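Ticket 1000: Odar label printer, blank labels and wrong stock codes
Status: Resolved
Opened by: Tadeo Villalba, Rorby returns desk
Assigned to: Maximiliano Núñez

Monday, 8:40. Printer feeds a blank label after every printed one. Started when the new roll went on. Restarted twice, no change. Garments are coming through without tags, so we are writing the codes by hand.

9:15. Asked Tadeo for the label size on the box. New roll is 64 mm, driver is still set to 26 mm. Changed the driver and ran the gap calibration from the front panel. Blank labels stopped.

10:05. Reopened by Tadeo. Labels print, but patterned items come out under the Flundivby plain code.
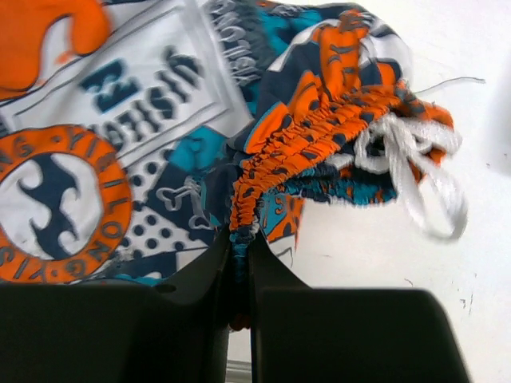
Patterned garment, orange, dark navy, teal and white.

10:30. Code table on the desk PC is an old copy — the patterned range was never added. Pulled the current table from the Hirano share and restarted the label service. Printed 4 test labels, all with the right code.

11:10. Tadeo confirms. Labels from this morning need to be reprinted before the bins go upstairs.

Still to do: set the table to sync at startup. Moved to a separate ticket.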